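Nultier Slow Cooker: User Guide
Section 4. First use and slow cooking

Please read this section to the end before you cook for the first time. The steps are in the order in which you will need them. If you have already used a slow cooker of another make, read at least 4.1 and 4.4, where the Nultier is different from most.

4.1 Before the first use

1. Take the pot, the lid and the trivet out of the carton. Remove the card ring that sits between the pot and the heating base.
2. Wash the pot, the lid and the trivet in warm water with a little washing-up liquid. Rinse them well and dry them.
3. Wipe the inside of the heating base with a damp cloth. Do not pour water into it.
4. Put the base on a flat, dry surface that can stand heat. Leave a free space of one hand's width on every side.
5. Place the pot in the base. Turn it until the two handles are over the two small marks on the rim. The pot should not rock.
6. Pour 800 ml of cold water into the pot, put on the lid and plug in the cooker.
7. Turn the knob to HIGH and leave it for one hour with a window open.
8. Turn the knob to OFF, pull out the plug, and let everything cool. Throw away the water.

Note: In step 7 you may notice a light smell. It comes from the coating of the heating plate and it goes away after the first use, in some kitchens after the second.

Caution: Never switch on the cooker when the base is empty. The food must always be in the pot and the pot must always be in the base.

4.2 The knob and its positions

The knob has four positions.

OFF. The plate is not heated. The cooker still has current as long as the plug is in the socket.

LOW. For long cooking, seven to nine hours. Good for beef shin, pork shoulder, lamb neck, dried beans which were boiled before.

HIGH. For short cooking, three to five hours. Good for chicken legs, root vegetables, thick soups.

WARM. Keeps food at serving temperature. It is not a cooking position and it does not heat cold food safely. Do not keep food on WARM for more than two hours.

Between LOW and HIGH the knob turns freely and you will not feel a click. Please do not leave it between them. The plate will then work as on LOW, but the lamp may blink.

4.3 Cooking a stew, step by step

We describe here a beef stew for four people, as it is made by Hermenegildo Quintero in our test kitchen in Lullport. When you have made it one time, you can change the meat and the vegetables as you like.

You need 600 g of beef shin in large cubes, 400 ml of stock, two carrots, one large onion, one stick of celery, a spoon of tomato paste, a bay leaf, salt and pepper.

1. Dry the meat with kitchen paper and salt it.
2. Brown the meat in a frying pan, in small portions, until it has a dark crust on at least two sides. The Nultier pot is ceramic and must not be used on the hob.
3. Cut the carrots and the celery in pieces as thick as a thumb. Lay them on the bottom of the pot. Hard vegetables need more time than meat and the bottom is the hottest place.
4. Put the onion, in rings, over the carrots. Then put in the meat.
5. Stir the tomato paste into the hot stock, pour it over the meat and add the bay leaf. The liquid should come to just under the top of the meat. It should not cover it.
6. Put on the lid and turn the knob to LOW.
7. Cook for eight hours. If you start at 9 in the morning you can eat at 5.
8. Try a piece of meat. When it falls apart under light pressure, it is ready. If not, continue for 30 minutes and try again.

Note: Please do not lift the lid to look. Each time you lift it the cooker loses much heat, and you must add 20 minutes to the cooking time.

Note: If the sauce is too thin, take off the lid for the last half hour and turn the knob to HIGH. Or mix one spoon of cornflour with two spoons of cold water, stir it in, and wait ten minutes.

Caution: Do not put frozen meat in the pot. It stays too long at a temperature where bacteria grow. Thaw it overnight in the fridge.

Caution: Red kidney beans must be soaked and then boiled hard for ten minutes in a saucepan before they go into the cooker. The LOW position does not become hot enough to make them safe.

4.4 Filling level

Fill the pot at least to the half and at most to two fingers under the rim. With less food the edges become dry and may burn. With more food the liquid can come out under the lid and run into the base. If this happens, switch off, pull out the plug, wait until everything is cold, and clean as described in Section 6.

The line marked MAX inside the pot is for liquid with food together. Many customers understand it as the level for liquid only, and Gumaro Olvera from our customer service asks us to repeat it here. First put in the food, then look at the line, then pour.

4.5 Serving

1. Turn the knob to OFF and pull out the plug.
2. Take off the lid with an oven glove. Lift first the side that is away from you, so the steam goes to the back.
3. Leave the stew ten minutes without the lid. The fat comes to the top and you can take it off with a spoon.
4. Remove the bay leaf.
5. Lift the pot out with two oven gloves and put it on the trivet.

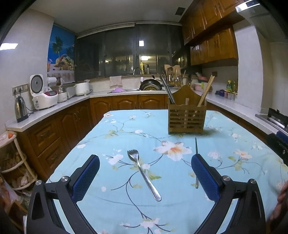

Caution: The pot stays hot for a long time after cooking. Do not put it directly on a tablecloth, on glass or on a cold stone worktop. A sudden change of temperature can crack the ceramic.

If people will eat at different times, leave the pot in the base and use WARM. Stir once every half hour and add a little hot water if the sauce becomes thick.

4.6 Keeping what is left

Do not put the hot pot in the fridge. Move the food to flat boxes, let it cool, and put it in the fridge within two hours. A stew keeps for two days. In the freezer it keeps for three months, but potatoes become grainy, so take them out before.

To heat it again, use a saucepan or the microwave until the food is steaming in the middle. The Nultier is too slow for this and must not be used for heating food from the fridge.

4.7 If something is not right

The lamp does not light. Check the plug and the socket. Turn the knob to OFF and again to LOW.

The meat is tough after eight hours. The pieces are too big, or the lid was opened often. Continue on LOW.

The vegetables are hard and the meat is soft. The vegetables were on top. Next time put them on the bottom, see 4.3, step 3.

Water drops from the rim. A few drops are normal. If there is a steady flow, the lid is not sitting straight or the pot is too full.

The lid rattles. Turn it a quarter. The small steam hole should be at the back.

For timings with other meats, see the table in Section 5.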